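# Mullamitz open house: small tables, big claims

I drove out to the Mullamitz open house in April expecting furniture and got, mostly, talk about furniture. The invitation promised "a home for the way we eat now." I eat the way I ate 20 years ago, at a table, with a plate, but I had a free afternoon and the parking was supposed to be free too. (It was free for the first hour. The sign saying so faces away from the entrance.)

The showroom is on the second floor of a former printing plant. You come up a metal staircase, sign a tablet, and get a paper wristband, as if you might try to sneak back in later. The front half is given over to sofas. I'm going to skip the sofas. They were large and gray and I couldn't get a price out of anyone without first handing over an email address.

The part I came for was the dining and kitchen section at the back, where Signe Juhl leads a tour twice in the afternoon. She runs the table line and knows it well, and she was patient with me, so nothing that follows is a complaint about her. She had nine or ten of us in tow, including a couple who were furnishing a rental and wrote everything down.

Her pitch goes like this. Most homes have a table that is too large for daily use. People cover the far end with mail and eat at the near end. So Mullamitz has put its effort into small square tables, with the boards left visible, and a short set of cups and bowls to go with them. The collection is called Gikel. When I asked what the word meant, I was told it was chosen for how it sounds.

I agree with the bit about the mail. I'm less sure I need a collection to fix it. My own solution was a basket, and it cost a lot less than a Gikel table, which starts at $1,537 without chairs.

What you get for that is a square of light-brown wood in broad planks with thin dark lines between them. The grain shows, and I liked that. I have seen too many tables lately with a finish so thick you could be eating off a phone. I liked the lines between the planks less. Signe said crumbs "wipe straight out." I have owned a plank table. Crumbs don't wipe straight out of anything. You go after them with a butter knife on a Sunday night and you swear a little.

I asked whether the wood moves in winter, when the heating is on. The answer was that all wood moves. True, and also no help at all. I asked again and got a care leaflet. The leaflet recommends oiling "as needed."

The dishes interested me more than the table did. A small white cup was out on the planks, narrower at the base than at the rim, and in front of it a round orange-brown bowl with a darker, redder rim and a good deal of shine on the inside. The bowl is the best thing in the line. It has some color to it, and it takes up enough of a small table to look like dinner.
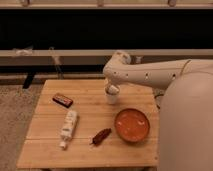
## Cups, bowls and the price of both

The tableware comes from an outside designer brand, Þórarinsdóttir, and Mullamitz sells it as a companion set. Nobody on the tour, me included, wanted to be the first to say the name out loud. The set runs $300, and you can't buy the bowl alone. I asked twice. Aarti Tripathi, who handles the shop side, told me single pieces are "under discussion," and she had the grace to look tired when she said it.

My objection to the cup is simple. A cup that narrows toward the bottom looks neat and gets knocked over by elbows. On a big table you have room to keep it out of trouble. On a small square one, with a wide bowl beside it and two people eating, I'd give it a week. The rental couple asked about replacements. There is a form.

The shiny inside of the bowl raises another question, and I didn't get far with it. I wanted to know how the glaze holds up to forks. Signe said theirs at home looked fine. I believe her, but she has had hers since the fall, and I would like to hear from somebody who has had one for five years and has teenagers.

## The delivery talk

After the tables we were sat down for a short presentation on delivery, run with a partner outfit called Sindbridge. This was the weakest part of the afternoon. We were told that they had made 2,000 deliveries in the region, and nothing about how many of those arrived on the day promised. A man behind me asked precisely that and was thanked for his question.

Delivery to a ground floor is included. Stairs are extra. With delivery and one flight of stairs, my table came to $1,585, and that's before the bowls. I did the sum on the back of the leaflet, next to the part about oiling as needed.

## Would I go again?

Possibly, if they start selling the bowl by itself. The small-table idea is sound and the wood is pleasant to look at. It still felt like paying a lot to be told to clear the mail off.

A few notes if you're planning a visit:

- Take the later tour. The early one gets held up by the sofa people.
- Bring your own tape measure. The ones on the wall are printed paper and two of the three had been torn.
- Ask for prices on the tables right away. They're on a card, but the card is kept at the desk.
- The coffee is free and comes from a machine by the stairs. Skip it.
- Move your car before the hour is up. I got back nine minutes over, and there was already a slip on the windshield.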